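Small bonds and savings: your questions
Posted in October by the editor of the Tritden money pages
Last updated: Sunday, 7.40 pm

I get a steady trickle of emails about the little fixed-rate bonds I write up, so I've gathered up the ones that keep coming round. I'm a private investor with a spreadsheet and too much coffee, so please don't take any of it as advice!

What is a retail bond, in plain words?
You lend a company money for a set time and it pays you interest, usually twice a year. At the end you get the face value back, provided the company is still in a state to pay it. You can sell before then, but you'll get whatever the market fancies giving you that day.

Is my money protected like it is in a savings account?
No. A bond is a loan to a business and if the business goes under you join the queue with everyone else it owes. I keep my rainy-day cash in an ordinary savings account and only use bonds for money I can leave alone for years.

You hold the Suder bond. Why that one?
I liked the interest cover (profits were comfortably more than the interest bill when I last read the accounts) and it had 3 years left to run, which suited me. I put in £800 and I've been quite happy to forget it's there. 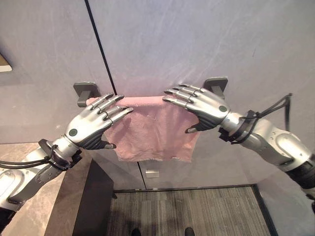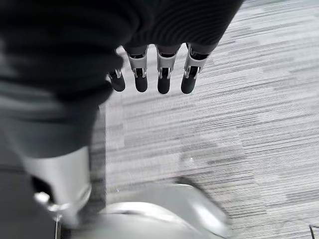
And why did you sell Afridi?
The price had crept up until the return left in it was less than I could get on a dull fixed-term account. I sold, paid my dealing fee and came away £19 better off after costs - hardly yacht money, but I slept fine.

What's the difference between the coupon and the yield?
The coupon is the fixed interest printed on the tin. The yield is what you earn on the price you paid. Buy a 5% bond for 90p in the pound and your income works out at a bit over 5.5%, plus you pick up the extra 10p if you hold on to the end and it's repaid in full. Pay more than face value and it all runs the other way. I got this muddled for my whole first year, so don't feel silly asking.

Why can't I buy at the price on the screen?
That's often the mid price, halfway between buying and selling. On thinly traded bonds the gap can be wide, and first thing in the morning it can look downright rude. I wait until later in the day and set a limit on my order.

Will you be looking at the new Purkmont issue?
Yes, I'm partway through the prospectus now. It's 349 pages and I read the risk section first with a pencil in my hand. I'll put my notes up when I've finished.

Can I hold these in an ISA?
Many of them, yes, but check with your own provider before you order.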